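Rechercher dans la boutique
Rechercher OK

Jeu de cartes Clovetti, format grand index

Le Clovetti est un jeu de cartes pour les personnes qui jouent longtemps et souvent. Nous l'avons choisi pour notre boutique après avoir essayé plusieurs jeux à la table du club, le dimanche, entre joueurs de rami, de belote et de bridge. Il est vendu par Florkora, dans un étui en carton simple, sans décoration dorée.

La carte

Le carton est composé de deux feuilles collées avec une colle noire, ce qui empêche de voir la valeur de la carte contre la lumière. La surface a un léger grain. On le sent avec le pouce plus qu'on ne le voit. Grâce à ce grain, les cartes glissent bien pendant la distribution et elles ne se collent pas entre elles quand le paquet est neuf. Un jeu entièrement lisse est plus agréable les premiers jours, mais il devient vite difficile à mélanger si les mains sont un peu humides.

Les index sont grands et placés dans deux coins. Mme Augustina Arthur, qui organise nos après-midis de rami, nous avait demandé des chiffres lisibles sans lunettes. Avec ce modèle, elle lit son jeu à bout de bras — et ses voisins aussi, il faut donc tenir ses cartes un peu plus près de soi.

Le mélange

Le paquet neuf est raide. Nous conseillons de faire une dizaine de mélanges à la française avant la première partie, puis de courber doucement les cartes dans un sens et dans l'autre. Pour le mélange en cascade, il faut attendre deux ou trois soirées. Les personnes qui ont de petites mains préfèrent parfois le mélange à plat sur la table, et le carton le supporte très bien sur un tapis.

Sur une table sans tapis, les bords s'abîment plus vite. Le tapis Dunorum, en feutre, est vendu séparément. Il mesure 60 centimètres de côté, ce qui suffit pour quatre joueurs de belote. Pour le bridge, prenez plutôt le grand modèle.

Entretien

— Essuyer les cartes avec un chiffon sec, une par une, après une longue soirée.
— Ne pas utiliser d'alcool ni de produit pour les vitres.
— Ranger le paquet dans son étui, bien serré, loin d'un radiateur.
— Une carte pliée peut rester une nuit sous un gros livre. Le pli diminue, mais il ne disparaît pas toujours.

Contenu

Un jeu de 52 cartes, 2 jokers et une carte blanche de remplacement. Si vous perdez une deuxième carte, écrivez-nous : Delali Quaye garde au magasin des paquets incomplets et trouve souvent celle qui manque. Pour les clubs, nous préparons des cartons de jeux à partir de février, sur commande. Le délai est d'environ deux semaines.

Avis

Kagiso Mabuza : « Très bon jeu pour la belote, après avoir retiré les petites cartes. L'étui est un peu fragile, le rabat s'est déchiré au deuxième mois. »

Esi Tetteh : « Je trouve le carton trop raide au début. Maintenant cela va mieux et je l'ai racheté pour ma sœur. »

Partages 60 | Commentaires 2

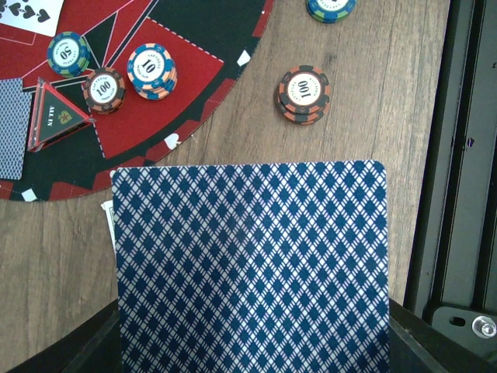
Dos bleu et blanc à losanges, avec fine bordure blanche.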